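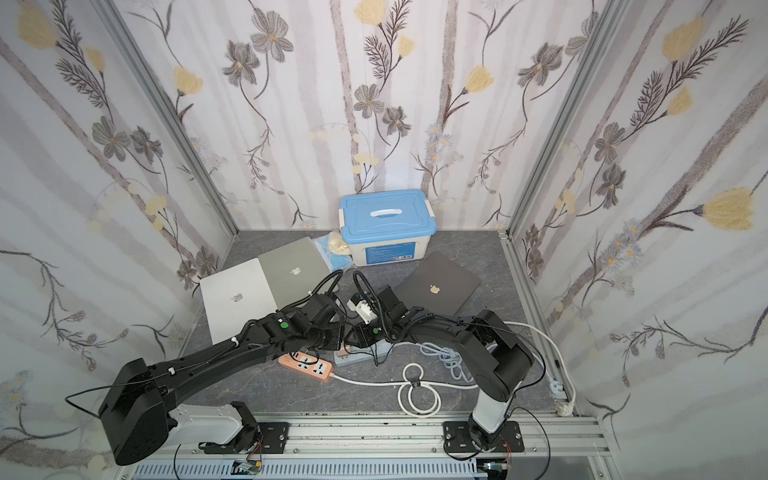 Cable and connector handling on two-arm cells: setup rules and working practice

Last revised June 2018
Applies to: all bench cells with two arms on a shared rail

Read this page before you run any task that involves cables, plugs, power strips or laptops. It replaces the May version. The main change is in step 4, where the speed limit near a connector is now lower. If you work on the Wevano cells, the Plirar checklist still applies as well, and where the two differ you follow the stricter one.

Before you start

You need the cell key, the task sheet, and a cable tester. Leave your phone and drink outside the cell. Check that the emergency stop is within reach from where you will be standing, press it once, and confirm that both arms lose drive. Reset it and log the check.

Step 1. Check the arms' own wiring

Arm cables and task cables are two different things and must stay apart. Run your hand along the rail with the drives off. Cables to the base boards should have slack but should not hang below the trunking. On the upper arm, every tie should hold the cable without pinching it. Move each wrist through its full turn by hand. If a cable pulls tight at any point, stop and re-dress it. Do not add tape as a fix. Tape slips when the arm warms up.

Step 2. Set out the items

Put laptops down closed. Stacked or overlapping laptops are allowed only if the task sheet says so. Keep the test items at least 29 cm from the base of either arm.

Power strips go in unplugged from the wall. No strip inside a cell carries mains power while an arm is enabled, even if the task is about plugging something into it. Use the Hukby low-voltage dummy supply if you need an indicator light to come on.

Lay cables on the floor of the cell in open loops. A cable may cross itself. It may not be knotted, and it may not run under an arm base.

Step 3. Set the shared zone

The middle of the cell can be reached by both arms, so it needs a rule. We use one of two settings:

Single entry: one arm may be in the shared zone, the other waits outside. Use this for all new tasks.

Paired entry: both arms may be in the zone, with the minimum gap between grippers set on the task sheet. Use this only after 33 clean runs on single entry.

A run is clean if there was no contact between arms, no dropped item and no operator stop. Write the setting on the sheet before you enable the drives. Changing it halfway through a session means starting the count again.

Step 4. Grip the plug, not the cable

Fingers close on the molded housing of the connector. Gripping the cable behind it bends the wires at the joint, and the damage does not show from the outside. Gripping the metal tip scratches it and can spread the shell.

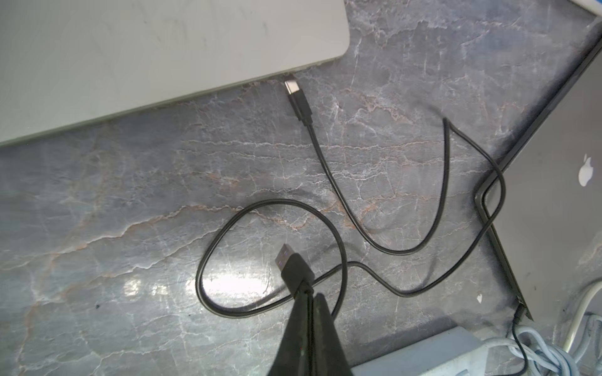
Fingers on the black housing of the USB-A plug, metal tip left clear. The USB-C end is in the white laptop.

Keep to these limits:

– Within 5 cm of a connector, run at 19 mm per second or less.
– Set grip force to the lowest value that holds the plug through a slow lift.
– If the other end of the cable is plugged in, treat the length between the two ends as a leash. Work out how far the gripper can go before the cable pulls on the port, and set the limit short of that.
– Watch for loops lying over the edge of a laptop. They can catch when the cable is lifted.

Step 5. Stop and release

If a cable snags, press stop first. Do not reverse the move. Open the gripper by hand release, free the cable, then bring the arm home at low speed. Test the cable before it goes back in use – a failed cable is cut in half and thrown away, so that it does not end up in the drawer again.

Step 6. Record the session

Note the zone setting, the grip force, the number of stops and the cable ID. Cables are retired after 73 sessions, whatever they test like. Sheets go in the Abbasi folder by the end of the shift.

Related pages: Hand release on the bench arms; Gripper finger wear limits; Dummy supply wiring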